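Home | News | Classes | Tutors | Calendar | Contact

Free art history homework sessions are coming to Imdale Library

21/12/2024

Students in Imdale who have been wrestling with Gothic arches and Baroque ceilings on their own are about to get some company! The library is starting free drop-in homework sessions for art history in the new year, held upstairs in the Weston Room and open to anyone taking the subject in high school or at the community college.

The sessions grew out of a trial in the fall, when tutor Pramila Rawat sat at one table with a stack of books and helped whoever turned up. Over the whole trial she logged 165 visits, and on the last evening every chair in the room was taken (a few students ended up on the window seats, sketchbooks on their knees).

"I had students who could tell me the date of every painting and then froze when I asked what they noticed first," Rawat said. "We spend a lot of time just looking. Once they start talking, the essay is halfway there."
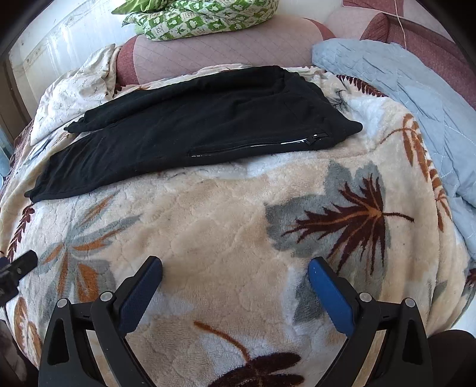 Leaf motifs in gray, rust orange and dark brown on a cream and white fleece blanket.

Each session runs for two hours after school and is split in half. The first hour is for homework that is due soon, with help on essays, reading notes and slide identification. The second is a group hour built around one theme. The opening run covers Greek vases, Islamic tilework, Dutch still life, Japanese prints and early photography, and Rawat is especially excited about the tilework week, which will include a try-it-yourself pattern exercise with compass and ruler.

There is room for 30 students at a time, in groups of no more than 10, and each group gets its own tutor. Two of them, both recent graduates of Akerow College, helped out during the trial and are coming back.

The best news for anyone with a research paper on the way is the book collection. The Kontogiannis family has given the library 558 art books, many of them big exhibition catalogs that are hard to find and expensive to buy. They are being cataloged now and will be shelved in the Weston Room, where students can use them during the sessions. Most can be borrowed too, though the oldest catalogs will stay in the building.

No sign-up is needed for the homework hour. Places in the group hour can be reserved at the front desk or by phone, and students should bring their own class notes and a pencil. The full list of dates will be posted by the library entrance before the end of December.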